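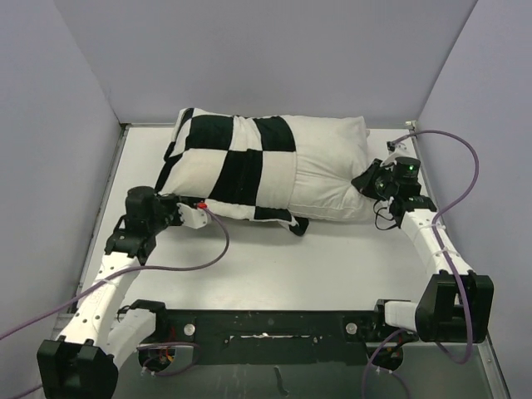
A pillow in a black-and-white checkered case.

What Your Pillowcase Does to Your Hair

Estíbaliz Cordero has cut and colored hair for most of her working life, and she can usually tell which side a client sleeps on. The hair behind one ear is shorter and rougher than the hair behind the other. The ends split higher up. On people with bleached hair there is sometimes a patch near the back of the crown where the strands have snapped off an inch from the scalp.

"They think I did it with the scissors," she says. "I ask them how they sleep."

Cordero runs Vivis, a four-chair salon on the main street in Dillusden. She started asking about sleep when a regular client came in every six weeks with the same knot at the nape of her neck. The client had changed shampoo twice and bought a new brush. She was also going to bed with her hair wet, in a tight elastic, on an old flannel pillowcase that had pilled. She changed those habits in September and the knot was gone by her second visit after that.

Most people move a good deal in the night, and each turn drags hair across cloth. A dry, healthy strand can take it. Hair that has been lightened, permed or straightened has a rougher outer layer, and the rough edges catch on the weave and on each other. Curly hair tangles more easily for the same reason a coiled phone cord does.

Cotton, satin and silk

The usual advice is to buy silk. Cordero is less strict about it. Silk is smooth and hair slides over it, but a good silk case costs as much as a haircut and has to be washed gently. Polyester satin is nearly as slick for a fraction of the price, though some clients find it hot. A tightly woven cotton percale is a fair middle choice. Thread counts of 200 to 300 are fine. Higher numbers on the package don't tell you much about how the cloth will treat your hair.

The fabrics she tells people to avoid are flannel, jersey that has gone fuzzy, and linen that has not softened yet. Run the back of your hand over the case. If it feels scratchy or your skin catches on little balls of lint, put it on the guest bed.

Fit matters too. A case that is too big bunches up, and hair gets worked into the folds. One that is too small strains at the seams, and the seam ends up under your head. If the case has a zipper, turn that end away from you.

Wash it more often

A pillowcase picks up oil, sweat, dead skin and whatever you put on your hair that day. Cordero washes hers every three or four days and thinks once a week is the least anyone should do. People who use leave-in oil or dry shampoo should do it more often, as should anyone who breaks out along the hairline.

Skip the fabric softener. It leaves a coating on the cloth that builds up and ends up on your hair, where it makes fine hair look flat by noon. A half cup of white vinegar in the rinse does the job on cotton. Don't use it on silk unless the label says you can.

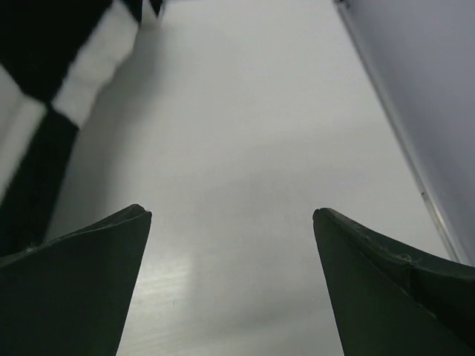
What to do before bed

Dry your hair, or at least get it most of the way there. Wet hair stretches more and breaks sooner. Cordero tells clients to aim for roughly 70 percent dry if they can't stand to use a blow dryer at night, and to wash it earlier in the evening if they can.

Brush from the ends up. Use a wide-tooth comb on curls, with a little conditioner on your fingertips if they are dry.

Long hair should be tied up loosely. A single low braid works for straight and wavy hair. Curls hold better gathered on top of the head in a soft scrunchie, well above the part you lie on. Thin elastics leave a dent and break hair at the same spot night after night, and the ones with a metal clasp are worse. If you have extensions, two braids are better than one, and they should start below the bonds.

A bonnet or scarf does the same work as a satin case and stays with you when you roll over. The trouble is keeping it on. Cordero sells one from a small maker called Bilano, with a wide band that ties at the front, and she says about half the people who buy it are still using it a month later. The rest wake up with it on the floor. For them she suggests the pillowcase.

Short hair

Short cuts don't tangle much, but they do get pushed around. A man with a fresh fade and an inch on top will wake up with it standing up at the back. Water and a minute with the dryer will fix most of that. A cream put on slightly damp hair, such as the Koppel one Cordero keeps at the front desk, will hold it until lunch on coarse hair and a bit less on fine.

Beards flatten on the side you sleep on. Comb them down with warm water in the morning, then dry them in the direction you want.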